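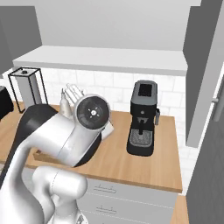
A robot arm at the counter in one of the simulated kitchens used by the Curnis project.

The Curnis project has suspended its kitchen trials on physical robot arms after a fault in the stopping routine was found during simulation work in June. No one was hurt and no equipment was damaged. Work in simulation continues as normal.

The fault came to light on Wednesday, when staff at Urkska, the firm responsible for the control software, were reviewing a series of 1,077 simulated runs. Each run asks the arm to move to a point near the espresso machine, pause and withdraw. In 345 of them a stop command was sent while the arm was still moving. The command should bring every joint to rest together. In a number of cases the wrist carried on turning after the rest of the arm had halted, for as long as 200 milliseconds.

Deolinda Salgado, head of safety at Curnis, ordered the suspension the same afternoon. "The movement is small, but a stop must be a stop," she said. "People will be working beside these arms and will be handling hot drinks. We are not prepared to run the physical trials until we can show that every joint obeys the command at the same moment."

An initial report by In-ho Shin, the engineer who leads the software group at Urkska, traces the fault to an update installed earlier in the month. The update changed the order in which messages are passed to the joints. When the arm was reaching across the counter at full speed, the message to the wrist could be held in a queue behind routine position readings. The delay did not occur at the lower speeds used for acceptance tests, and those tests were passed without remark.

The update had already been loaded on to two physical arms at the Semeniuk workshop. Both have been switched off at the mains and returned to the earlier version of the software. Records from the workshop show that neither arm had been run at full speed with the update in place. The separate emergency stop button, which cuts power directly, does not depend on the software and is not affected.

A corrected version is now being tested. Under the terms set by Ms Salgado, it must complete 1,000 simulated runs at full speed without a late stop before it can be loaded on to any physical arm. Stop commands will be sent at random points in the movement, including while the arm is close to the machine and the tiled wall behind the counter. Sundent, which carries out independent inspections for the project, will then repeat the stopping tests at the workshop.

The acceptance procedure is also to be revised. Full-speed stopping tests will become compulsory for every software update – including those described by the supplier as minor – and the results will have to be signed by both Urkska and Curnis.

Partner sites which hold a copy of the June update are asked not to install it. Questions about the suspension should be sent to Hanna Kravchuk at the Curnis project office, who will also circulate the full report when it has been approved.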